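2022年1月12日

1/
引っ越して最初の冬、ついに水道水の話をします。長いです。お茶でも淹れてから読んでください(そのお茶の水の話です)

2/
前に住んでたアベラは水がやわらかくて、何も考えずに蛇口から飲んでたんですよ。で、ダンディルサイドに来て最初の朝に緑茶を淹れたら、色が茶色い。味がない。茶葉が古いのかと思って新しい袋を開けたのに同じ!

3/
犯人は硬度でした。市のサイトの水質のページ、PDFの奥の奥にこっそり載ってた。うちの地区は622。単位はmg/L。二度見した。アベラの家は2桁だったのに…

4/
そりゃケトルも白くなるわけだ。底のカリカリしたやつ、最初はコーティングが剥がれたのかと思って本気で焦りました。クエン酸を入れて沸かして放置したらつるっと落ちて、あれはちょっと快感。週末の楽しみになりつつある。

5/
ここから対策編。まずポット型の浄水器を買いました。Vovosentっていうメーカーの、冷蔵庫のドアに入る細いやつ。カートリッジ込みで2000円しなかったと思う。セールだったので。

6/
結果:お茶はかなりマシになった。ただカートリッジの減りが早い! 箱に書いてある交換時期の半分も持たない感じで、後半はもう元の味に戻ってくる。硬水の街で使うとこうなるのか〜と学びました。

7/
次に試したのが、近所の店で売ってるKullumっていう軟水のボトル。これで出汁をとった日、ひとりで「あ〜」って声が出た。昆布ってこんなに香るんだった。忘れてた。

8/
ただ毎日これで料理すると財布がつらい。あと重い。エレベーターのない4階です、うち。水を抱えて階段を上がるたびに、蛇口から出る水のありがたさを噛みしめてます。

9/
なので今の運用はこんな感じ
・緑茶と出汁 → ボトルの軟水
・ご飯 → 浸水から炊くところまで浄水ポット
・パスタと紅茶の一部 → 水道水そのまま
・コーヒー → まだ迷い中

10/
パスタは水道水のままで何の不満もないです。なんなら前の家より好きな茹で上がりかも(気のせいかも)。硬水の悪口ばっかりじゃ悪いので、一応ほめておく。

11/
コーヒーは本当にわからない。深煎りは水道水でもおいしいのに、浅煎りだと急にのっぺりする。軟水と半々で割ったら今のところ一番よかった。割合はまだ研究中なので、詳しい人いたら教えてほしい…!

12/
髪の話も聞かれたので。きしみます。シャンプーの泡立ちが全然違う。お酢を薄めたリンスがいいよって言われてやってみたけど、一日中サラダの気分だったので7日でやめました。今は普通のコンディショナーを多めに。

13/
飲む分には、冷やしてしまえば硬水もそんなに気にならないです。夜のうちに空きボトルに詰めて冷蔵庫に入れておく派。空きボトルは匂いが残りやすいので、早めに新しいのに替えてます。

14/
2月に大家さんが建物の配管を点検するそうで、そのとき蛇口に直付けする軟水器をつけていいか聞いてみる予定。調べたら1000円台の簡易タイプから、目玉が飛び出る値段のまであって、レビューを読んでるだけで夜が終わる。

15/
長々とすみません、読んでくれた人ありがとう! 同じ硬水の街の人、お茶どうしてるか教えてください。茶葉のおすすめも大歓迎です。深蒸しがいいって噂は本当?
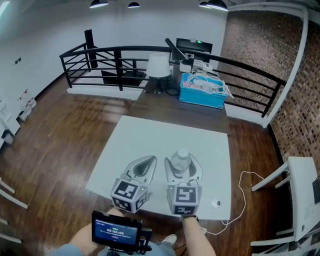
透明ボトル、白キャップ。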